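4. Visitor responses to the Plumlow reconstruction
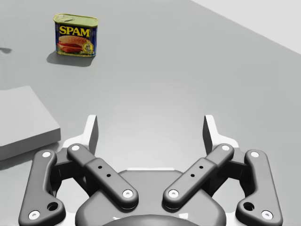
Figure 3. Simulated tabletop with a can and a two-finger gripper.

Atif Farooqui objected, when he read an early draft of this section, that a virtual mill cannot be judged by the same questions as a real one, and that people who had never stood inside Plumlow would have nothing to compare it with. We have kept the questions as they were, but his point led us to report the answers of local and non-local visitors separately, and we return to it in 4.3.

4.1 Setting and procedure

The reconstruction shows the ground floor and wheel pit of Plumlow Mill as they are thought to have been before the roof was lost. It was shown in the upper gallery of the Tavdale museum from February until the summer closure. Visitors could use either a headset or a wall screen with a hand controller. The route was the same in both: in through the yard door, along the line of stones, down to the pit and back. Visitors were free to leave the route, and the software recorded where they stopped and for how long.

A total of 354 visitors took part, of whom 155 used the headset. The rest used the wall screen, either from choice or because the headset was busy. Visitors were not assigned to one or the other, and the two groups should not be read as matched samples. Families with small children nearly always used the screen, where they could all look together. The last session was held on 6/21/19.

Each visitor was given a short paper questionnaire on leaving the gallery. It asked what they remembered of the building, which parts they thought were known from evidence and which were guesswork, and whether they had collected any of the miller's tokens. The tokens were the only game element in this version. There was one in each room, and picking it up opened a spoken passage taken from the account books.

4.2 Results

Headset visitors stayed longer in the wheel pit than screen visitors did. They also gave fuller answers about the size of the rooms, often by comparing them with a room at home. Screen visitors wrote more about the machinery and more often used the correct names for its parts. The simplest explanation is that the labels were easier to read on the wall. Several headset users said the text swam or sat too low, and we had similar complaints about the earlier Fultdale chapel model, which used the same label system.

The tokens had a mixed effect. Visitors who looked for them saw more of the building, but many picked one up and walked on before the spoken passage had finished. In the logs this shows as a very short stop at each token followed by a straight line to the next. Children in particular seem to have treated the tokens as a race. Older visitors more often listened to the end, and some went back to hear the passage about the flood a second time.

Few visitors in either group could say which parts of the model were guesswork. The roof timbers are entirely conjectural and were drawn in a paler shade for that reason. Most of those who noticed the shade took it for sunlight.

4.3 Local and non-local visitors

Visitors from Tavdale and the villages near it were more critical than the others. They questioned the position of the yard door, which had been placed from a Lemaire survey sheet, and two of them brought family photographs on a later visit. Daniyal Baloch compared these with the sheet and found that the door had been drawn on the wrong side of the chimney. It has been moved in the current version.

This bears on the objection given at the start of the section. Non-local visitors rated the model as more accurate than local ones did, but they had no means of checking it, and their ratings probably tell us more about the finish of the graphics than about the mill. We therefore make no claim about accuracy from the ratings alone. The comments on the door, the yard surface and the height of the pit wall were of more use to us, and they are listed in full in the appendix with the changes made after each.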